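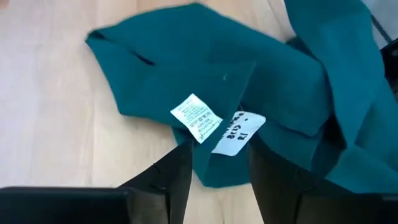 Green cloth, two white labels.

3 min read

Home Threads Saved About

Jun 28, 2021

Thread on how a religious house gets started, using one I've been reading up on. The priory at Ilstead is small and mostly forgotten, but its papers survived, and they show the process step by step.

The community began with a widow's gift of land. She left a farmhouse, a barn and 50 acres to a group of women who were already living together and teaching children in the village. They had no rule and no vows at that point.

That part surprises people. A lot of communities lived together for years before they were an order in any formal sense. The approval came later, sometimes much later.

At Ilstead it took 10 years. The women wrote to the bishop, the bishop asked for a written rule, and they sent one. He sent it back.

His objection was to the teaching. He wanted them enclosed, meaning they'd stay inside the walls and the children would stop coming. They wrote back and said the children were the reason they had started.

The second draft was a compromise. The children could come to a schoolroom built against the outer wall, with its own door. The sisters could teach there in the mornings and had to be back inside for midday prayer.

I've read the Brakus edition of the letters and the older Mac an tSaoi translation of the rule. They disagree in places. Brakus reads one passage as allowing 2 sisters to leave the house together for sick visits. Mac an tSaoi has it as only the prioress and a companion. I lean toward Brakus – the account book lists shoes for sisters who never held office. 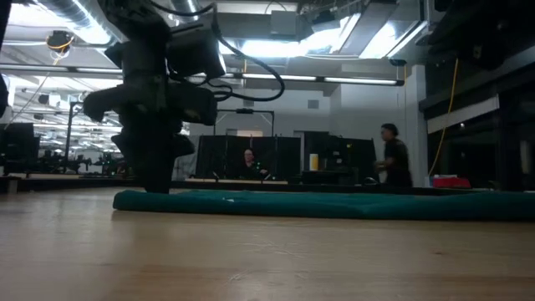
The rule has a long chapter on clothing. It sets out what each sister received on entering: a habit, a cloak for winter, linen, and one blanket. The blanket was to be kept on the bed at night and put away each morning before first prayer. The chapter says to roll it and lay it lengthwise, much like the long dark green roll on the tabletop in the photo, so the prioress could see at a glance that the room was in order. Green would have been out of the question for them, though. The rule asks for undyed wool.

Some readers take the clothing chapter as fussy. I think it was mostly about money. The house was poor and cloth was expensive. A habit was worn, mended, cut down for a novice and finally used for rags, and the account book follows a few of them all the way through.

The priory never grew much. It founded one daughter house, at Domden, which kept the same rule but dropped the schoolroom. Domden closed first.

When Ilstead closed, the sisters who were left went to live with relatives or joined other houses. The school carried on under the parish. The building is gone, but part of the outer wall is still there and you can make out where the door was.

If you want to read more, start with the letters and leave the rule for after. The rule makes more sense once you know what they were arguing about.

Next thread will be on the account book – mostly candles, salt fish and roof repairs.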